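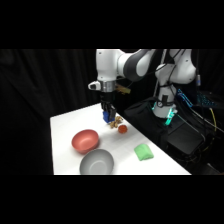 Call for Participants: Tabletop Sorting and Tidying Study

Print | E-mail

Flastevow is recruiting adults for a study of how people put small household objects away. The results will be used to write sorting instructions for the Hikier storage range. We have 58 places. Sessions run in February and March, and applications close on 27th March.

What the work involves

You will sit at a white table and place small objects into bowls or leave them on the table, following a written rule. The rule changes between rounds. A round may ask you to sort by color, by size, or by your own judgment of what belongs together. Each session has 18 rounds with a break after the ninth. After every round you fill in a short form stating where you put each object and how sure you were.

The objects are light and can be lifted with one hand. They include blocks, soft toys and folded cloth. The bowls are close to each other in size, so that color is the main difference between them.

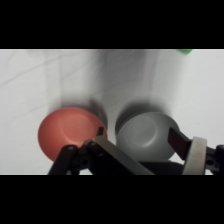
Rafsan Karunaratne, after the pilot: "I kept wanting a third bowl. With two, I had to decide whether a cloth was more like a toy or more like a block, and my answer changed between rounds." The two-bowl setup has been kept. Changes of answer are part of what we record, and you will not be marked down for them.

Who can apply

You must be 18 or over and able to sit at a table for the full session. Glasses and contact lenses are fine. Please tell us about any color vision deficiency – it does not exclude you, but you will be given a different set of rules. People who have worked on packaging or shelf layout for Fleketti cannot take part.

Conditions in the room

The background is a black curtain and the table is lit. Bags and coats stay outside. Sleeves should be plain and close-fitting, with no bracelets or large rings. The table must be left as you find it until the round starts. Objects that fall to the floor are picked up by staff and the round is repeated.
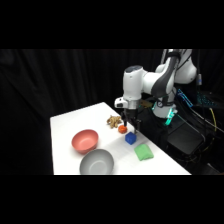
Payment and how to apply

Payment is 169 per completed session, travel included. A session stopped early at your request is paid at half. Write to Apolline Jacquet, Participant Office, Flastevow, with your name, age, handedness and the dates you can attend. Questions about the forms go to Thierry Courtois at the same office. Applicants on the reserve list are contacted only if a place opens.

Print | E-mail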